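Water Use in Shared Student Housing: A Study of Two Buildings in Plidbridge

Project report, Environmental Studies, second-year group project
Submitted 27 September 2021

1. Background

Plidbridge gets its tap water from the Neltum reservoir, north of town. In dry summers the level drops far enough that the town asks people to stop watering lawns and washing cars. Students are mostly away in those months, and the general feeling on campus is that the request is meant for homeowners. We wanted to find out how much water students use indoors during the term, and what they use it for.

The project began as a question about showers. In our first meeting everyone in the group assumed that showers would be the largest share of water use in a student building, and we planned to spend most of our time on them. We changed the plan after the first set of meter readings, for reasons given in section 4.

2. The two buildings

We worked in two residence buildings that the college rents out by the room. Trosholm is the older one. It has four floors, shared bathrooms on each floor, and a kitchen at the end of every hallway. The plumbing was partly replaced when the roof was redone, but the two upper floors still have older pipes and fixtures. Bognár House is newer and is laid out as small apartments, each with its own bathroom and kitchenette.

Together the buildings had 217 residents during the study. Of these, 162 filled in our survey. The response was better in Trosholm, where we could put paper forms in the kitchens and collect them at the end of the week. In Bognár House we had to rely on an email link and on slips under doors, and some of the slips came back with only the first page done.

We did not include the laundry room that the two buildings share. It has its own meter, but students from other buildings use it as well, and there was no fair way to divide up the water.

3. Methods

3.1 Meter readings

Each floor of Trosholm has a separate cold water meter in a closet next to the stairs. Bognár House has one meter for each stairwell. We read all the meters at seven in the morning and at eleven at night for the length of the study. Two people shared the readings and wrote them in a notebook that stayed in the building office. The numbers were typed into a spreadsheet at the end of each week.

Hot water is heated centrally and is not metered by floor, so our floor figures cover cold water only. This is a weakness in the study. It means that showers and dishwashing are undercounted compared with toilets, which use only cold water. The building office gave us a monthly total for hot water, and we used it to adjust the shares for each building as a whole, but not floor by floor.

3.2 Survey

The survey had three parts. The first asked how long people showered and how often. The second asked about kitchen habits, for example whether dishes were rinsed under a running tap or in a filled sink. The third asked whether anything in the bathroom was leaking, dripping or running, and whether it had been reported.

We tested the survey on our own class first. Two questions had to be rewritten. One asked how many minutes the tap ran per day, and people told us they had no idea and were guessing. We replaced it with a question about whether the tap was left on during tooth brushing, with three possible answers.

3.3 Fixture checks

For the last part we checked the fixtures ourselves. In Trosholm this was easy to arrange – the bathrooms are shared and the office gave us a time in the middle of the day. In Bognár House we could only go into apartments where the residents had agreed in writing.

For taps, we held a measuring jug under the tap and timed how long it took to fill. We did the same with showers, using a bucket. For toilets we used the food coloring test. A few drops of coloring go into the tank, the toilet is left alone for fifteen minutes, and then the bowl is checked. If there is color in the bowl, water is getting past the flapper.

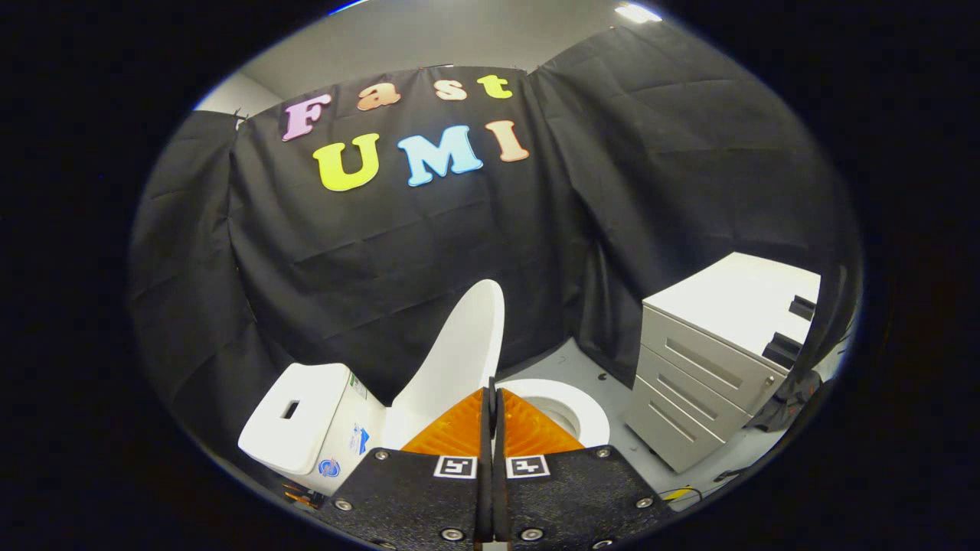 Leaks in the tank are harder to find than a dripping tap, and the survey answers showed this clearly. Most residents who had a dripping tap knew about it and could say how long it had been going on. Very few had noticed a toilet that ran between flushes. Part of the reason is that a slow leak makes almost no noise, and part of it is that the thing looks the same either way: a white toilet like this one gives no sign from the outside of what the flapper in the tank is doing. The coloring test costs almost nothing, and anyone can do it without taking anything apart. We checked 68 toilets in the two buildings and repeated the test wherever the first result was faint.

4. Results

4.1 Night use

The first thing we noticed in the meter readings was how much water was used at night. We had expected the readings between eleven at night and seven in the morning to be low on every floor, with a small rise toward the end from early showers. On the first and second floors of Trosholm this was true. On the third and fourth floors, night use was much closer to day use than it should have been.

We thought at first that we had made a reading error. The two readers swapped floors for a week and the pattern stayed the same. We then took extra readings on the fourth floor at two and at four in the morning. The meter moved steadily through the whole period, at a pace that did not fit with people using the bathroom now and then. It looked like something was running all the time.

4.2 Toilets

The coloring test found five leaking toilets. All of them were in Trosholm, and all were on the two upper floors, where the older fixtures are. None of the toilets we tested in Bognár House leaked. We should be careful with that result. We only tested apartments whose residents had agreed to it, and those may be the people who look after things and report problems.

The office replaced the flappers on the third floor first, which gave us a chance to compare. In the week after the repair, night use on the third floor dropped to nearly the level of the floors below. Fourth floor use did not change until its own repairs were done. We think this is the clearest result in the project.

4.3 Showers

Residents reported shower times that were shorter than we expected. We do not fully trust these answers. People may round down, and people who take very long showers may be less likely to fill in a survey about water. The flow from shower heads also varied a lot between the two buildings. Bognár House has low-flow heads, while Trosholm has a mixture, and on one floor we found two different types in the same bathroom.

After adjusting for hot water, showers were still the largest single use in Bognár House. In Trosholm, before the repairs, toilets came first.

4.4 Kitchens

Kitchen use was smaller than we expected in both buildings. Most people who cook rinse their dishes under a running tap, but many residents told us they rarely cook on weekdays. Several wrote comments about the state of the shared kitchens in Trosholm which were not related to water. We passed these on to the office without the form numbers.

5. Discussion

Our results suggest that in an older building, a small number of faulty parts can matter more than the habits of the residents. The posters in Trosholm ask people to take shorter showers and turn off the tap. These are reasonable requests, but they would not have fixed the third and fourth floors.

Reporting is a separate problem. The survey asked residents why they had not reported leaks they knew about. The most common answer was that they thought someone else on the hallway had already done it. The next most common was that they did not know where to report it. The repair form is on the college website, but it takes four clicks to reach and asks for a room number, which does not work for a shared bathroom. One resident had typed in the number of the room closest to the sink and had never heard back.

There are several limits to the work. We studied only two buildings, and they differ in age, layout and fixtures all at once, so we cannot say which difference matters most. The study was also short. A full year would show whether use changes in the colder months, when people may take longer showers.

6. Recommendations

We suggest that the office do the coloring test in all shared bathrooms once a year, during a break. Two people can cover a floor of Trosholm in under an hour, including the wait.

The repair form should have a choice for shared bathrooms, with the floor and building to pick from. A printed code next to the bathroom door could lead straight to the form.

The night meter readings should continue. A reading late in the evening and another early in the morning, one night a month, would be enough to show a floor where something is running. The office has agreed to try this in Trosholm from November.

7. Further work

We would like to repeat the survey with the same questions next year and get a better response from Bognár House, possibly by going door to door. It would also be useful to put a meter on the hot water line to at least one floor – the office is asking for a price. The spreadsheet and the blank survey forms have been left with the department so that another group can use them.

Contact: Environmental Studies office, Plidbridge | © 2021 the project group | Back to top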